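Prallby studio plan promises artists "time to work," leaves out who pays for it

Painters, printmakers and photographers in Prallby have been offered a new way to get their year off to a strong start. Whether they can afford it is another matter.

The Saretti Foundation said in April that it will open a residency program in the old Erby cannery on the east side of town. The announcement calls it a "season of deep focus" and says artists will leave with "renewed discipline and a finished body of work." It will be called the Dogbe Residency, after the street the building stands on.

The outline is simple enough. The building will hold 14 studios. Each artist gets one for nine weeks, with a key, a sink, a shared drying room and access to the darkroom on the second floor. There is no housing. There is no stipend either, although the word "support" turns up in nearly every paragraph of the announcement.

What there is, on the last page, is a fee of $477. The foundation describes it as a "commitment contribution" and says it helps artists take the program seriously. Most people who have painted through a winter in an unheated garage would probably say they were serious already.

To be fair, the fee isn't high for that much floor space. Renting privately in Prallby would cost more, and very little of what's on the market has north light or a floor you can spill on. A photographer who prints large would get good use out of the darkroom alone. But a cheap rental and a residency are two different things, and the foundation has picked the word that sounds better on a grant application.

The claim about finished work deserves a closer look too. Applicants have to submit a week-by-week plan before they move in, then post an update on their progress every Friday to the program's website. Missed updates "may affect future participation." Anyone who has made a painting knows that a week can go by with nothing to show for it except a scraped canvas. It's hard to see how a public log helps with that. It does keep the website full.

Saretti has tried something like this before. Its sketchbook challenge in Erby ran for one season and was then dropped without a word on how it had gone. The new announcement doesn't mention it. It also doesn't say how many of those who signed up for the challenge stuck with it, a figure that would be useful to anyone thinking of paying this time.

The selection process is just as thin on detail. Applications will be read by a panel, but the panel isn't named. Preference goes to artists with "momentum" — a quality the guidelines never define. Artists with day jobs can apply, yet the building closes at 5 p.m., and the foundation says only that evening access is "under review."
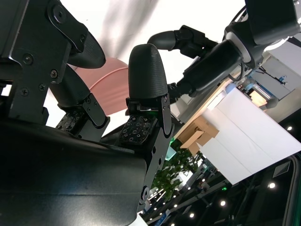 What applicants should ask

Before sending any money, it would be wise to get the evening hours in writing. Ask if the fee is refunded when someone has to drop out, and who owns the photos and text posted in the updates. The terms on the website are silent on both points.

The foundation is taking applications now and says the studios will be ready by fall. The cannery's freight elevator is still out of service, so sculptors may want to ask about that as well.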